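Threads > Travel > Sailing and charter

1/ Sibel and I are booked on a bareboat out of Valladlow in February. Five nights, four adults, one 38-foot monohull. Posting what I've learned from the paperwork so far in case it helps someone comparing companies.

2/ The quote from Lerkivine was the lowest on the page, but it left out the fuel deposit (300) and the end cleaning (also 300). Add those before you compare. Pavliuk includes cleaning and charges for fuel on return.

3/ Both companies want a sailing résumé. Mine listed 71 days as skipper and they asked for the last 2 years broken out by boat length. Orhun Türkmen is our second skipper and had to send the same thing. Dig out your logbook early.

4/ Security hold goes on a credit card in the skipper's name. Debit not accepted. Daily waiver reduces the hold but does not cover the dinghy or the outboard. Read that line twice.
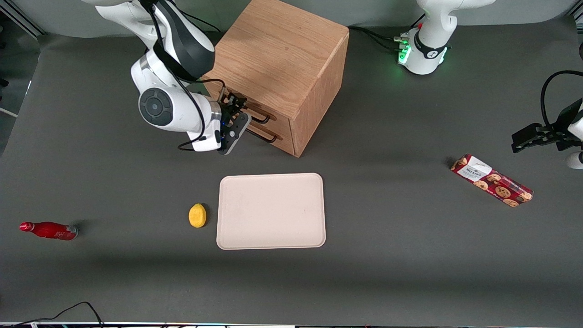
5/ Provisioning. You can order through the base or shop yourself. The base list is fine for water, ice and charcoal and expensive for everything else, so we're shopping in town the afternoon before and loading from the dock at 4 pm. Galley storage on these boats is small. Figure on a couple of drawers, like the two on that wooden cabinet, and a locker under the settee. Cookies come out of the box and go into zip bags. Lemons keep fine in a net.

6/ Moorings: the north bay has public buoys with a two-hour limit in daytime. Overnight is allowed if you pick one up after 3 pm. Check the tag for your boat length before you tie on.

7/ Radio check with the base is at 8 am and 5 pm. Miss both and they come looking, and you pay for the trip.

8/ Oranuch Klinhom asked about seasick pills. Take the first one the night before. Sit in the cockpit, look at land, stay out of the cabin while we're moving.

9/ Still undecided on the paddleboard rental. Will add the packing list to this thread once Sibel has cut it down.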